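## Keeping a shared coffee corner in order

Most of the work is wiping, and most of it takes under a minute. Do it first thing on Monday and again at the end of each day.

**Drip trays.** Lift out the grate, empty the tray and rinse both in warm water. Dry them before they go back. The hot water dispenser has a tray too, and it gets forgotten.

**Marble counters.** Coffee left overnight can stain the stone. Use a damp cloth with a drop of dish soap, then dry. No vinegar and no lemon – acid dulls the finish.

**Cups.** Stack them upside down if the stack will stand for more than 2 days. Keep stacks short enough that people can take one cup without knocking the rest over.

**Stirrers and sugar.** Stirrers go upright in the caddy, packets in the lower part. Take everything out once a month and shake out the loose sugar, or you will have ants by April.
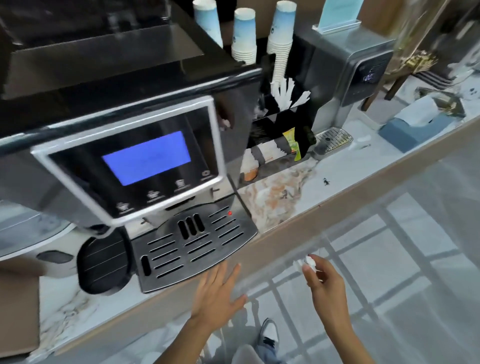
Keep the tissues within reach of the machine, but away from the sink, where the box gets splashed and goes soft at the bottom.

**Descaling.** Follow the message on the display if your machine gives one. If not, go by the manual. We use Flanard powder, 2 scoops to a full tank, and run plain water through afterward until it has no smell.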